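How to Soak Used Stamps off Paper (and Keep Them Flat)

9 min read

My first big box of kiloware arrived in December, all corners of envelopes and torn parcel wrap, and I was so excited that I tipped half of it straight into the kitchen sink. Don't do that! I spent the evening fishing soggy scraps out of purple water, because one bright envelope had bled over everything near it. I've soaked thousands of stamps since, and I still think it's one of the nicest jobs in the hobby. You start with a heap of junk mail and end up with clean little stamps ready for the album.

This is the method I teach at our club's beginner nights. It uses things you probably own already, and a first batch takes one evening plus a couple of days under a stack of books.

What you'll need

A shallow bowl or tray, wide enough that the stamps aren't piled up
A second bowl for rinsing
Cool to lukewarm water
Stamp tongs with rounded or spade tips
Plain white paper towels, no printed pattern
Blotting paper, or a proper drying book if you want to treat yourself
A few heavy books
Small scissors

Tongs matter more than anything else on the list. The tweezers in your bathroom cabinet have ridges on the inside, and those ridges will mark a damp stamp. A decent pair of tongs costs less than lunch. I've used the same Bivora pair since I started, and the tips still meet perfectly.

Step 1: Sort before anything gets wet

Tip your paper out on a dry table and make some piles. I know you want to get to the water. Give this ten minutes anyway, it saves so much grief.

Pile one is ordinary stamps on white or pale envelope paper. These are the easy ones and the best place to begin.

Pile two is anything on colored paper. Red, purple, and dark green envelopes are the worst, and so is brown kraft paper now and then. These get soaked on their own, a few at a time.

Pile three is trouble: stamps canceled in bright purple or red ink, very old stamps, and anything you can't identify. Some older issues were printed in inks that run or fade as soon as they touch water. Great Britain and a number of its colonies used these on purpose, to stop people from cleaning off a cancel and using the stamp twice. If a stamp is from before the First World War and you don't know what it is, look it up in a catalog first.

Pile four is the self-adhesives. More on those below.

And pile five, which beginners always skip, is the stuff you should leave alone completely. A whole envelope with a clear postmark, an unusual route, a censor tape, a "missing address" handstamp, or an odd combination of stamps can be far more interesting intact. Rachid El-Sayed, who runs our postal history table, still talks about the airmail cover he cut up when he was eleven. Once you've separated the stamp, you can't put that story back together. When in doubt, keep the cover.

Step 2: Trim the paper

Cut away the extra envelope, leaving a margin of a quarter inch or so on every side. Stay well clear of the perforations. One clipped tooth and a lovely stamp becomes a space filler. Check the back too, and peel away any second layer of envelope that's stuck on behind, so the water can reach the gum.

Don't try to peel the stamp itself while it's dry, not even when a corner is already lifting. You'll thin it, meaning you'll leave a layer of the stamp behind on the envelope, and a thin is permanent.

Step 3: Soak

Fill the bowl with an inch or two of cool or barely warm water. Hot water works faster, but it also loosens inks and can curl the paper, so I never use it. No soap, no vinegar, no salt.

Float the stamps face up. Keep the number small at first. Twenty is plenty for a cereal bowl, and if they're overlapping you've got too many in there. Then go make a cup of coffee.

Most stamps let go in fifteen to thirty minutes. You'll see some slide off their paper and drift away on their own, and I promise that never gets old. For the rest, pick up the paper with your tongs and nudge the stamp gently from one side. If it glides, wonderful. If it resists at all, put it back and wait ten more minutes. Forcing it is how thins happen.

Watch the water color. If it starts to tint, take everything out right away, refill the bowl, and find the culprit.

Step 4: Rinse

Move each loose stamp to the second bowl, which should have fresh cool water in it. Leave them five minutes, turn them over, and run a clean fingertip very lightly across the back. If it feels slick, there's still gum on it. Give it longer. Leftover gum is the number one reason stamps end up glued to the drying paper, and I see it at every single beginner night.

Wet paper is weak, so support large stamps from underneath when you lift them. I slide a finger under the commemoratives and save the tongs for the little definitives.

Step 5: Dry

Lay the stamps face down on a clean paper towel, not touching each other. Face down matters because any gum you missed is on the back, and this way it has nothing to grab. Let them sit until the shine of the water is gone but they still feel cool and a bit limp. In my house that's twenty minutes in summer and nearer to an hour in winter.

They'll begin to curl if you leave them too long. That's fine! A curled stamp looks alarming and flattens out beautifully.

Step 6: Press

Put the damp stamps between two sheets of blotting paper, or into your drying book, and stack heavy books on top. Leave them overnight at least. I give mine two days. If you lift the blotter and find any that are still wavy, close it up and wait another day.

Drying books have one smooth, shiny page and one absorbent page. The back of the stamp goes against the shiny page, so that any last trace of gum won't stick. Mine is an old Anance with the corners chewed off, and it still does a perfect job.

What about self-adhesives?

Modern self-adhesive stamps split into two camps. Many older ones have a water-soluble layer between the paper and the adhesive, and they soak off fine if you're patient. An hour in slightly warmer water usually does it.

Newer ones often don't have that layer. United States stamps got a lot harder to soak in the 2000s, and plenty of them will sit in a bowl all night and come out exactly as stuck as they went in. Some collectors use a citrus-based solvent to release these, dabbed on the back of the envelope paper, with a dusting of talcum powder afterward to kill the stickiness. It works, but test it on duplicates, open a window, and keep it away from anything you love.

The other choice is the one I've come around to. Trim the paper neatly, leave an even border, and mount the stamp on piece. Plenty of albums look terrific that way, and it takes no time at all.

Common problems

Stamp stuck to the paper towel: float the whole thing in cool water again, towel and all. It will come loose. Rinse it longer this time.

Pink or purple stain: if you catch it right away, fresh cool water may lift most of it. Once it has dried in, it's usually there for good.

Brown spots: that's often foxing or mold from damp storage, and soaking won't cure it. Keep those stamps apart from the others.

Crease that won't press out: dampen the stamp again and press it for longer. A light bend may fade away. A true crease means the paper fibers are broken, and it will always show.

Tear when lifting: it happens to everybody. Put it in the craft jar and move on.

How many can you do in one go?

Start small and build up. My first proper session produced 19 clean stamps and I was thrilled with every one of them. These days I work with three bowls in rotation, and my best evening so far ended at 227. Teresa Mulligan beat me with 251 the very next month, and she has not been quiet about it.

When they're pressed, check each one against the light for thins, look over the perforations, and sort the keepers into a stock book by country. Duplicates go in glassine envelopes for trading. Write the country on the envelope before you fill it, so the pen doesn't dent the stamps.

Empty the bowls through a strainer when you're done. Somewhere in that mush of envelope paper there's nearly always one tiny definitive you missed.

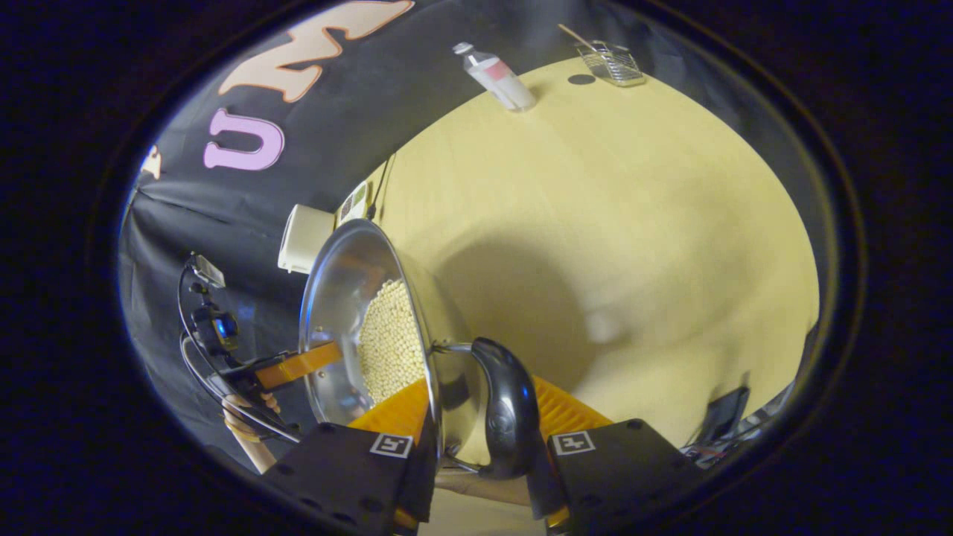 A shiny stainless-steel pan with a black handle.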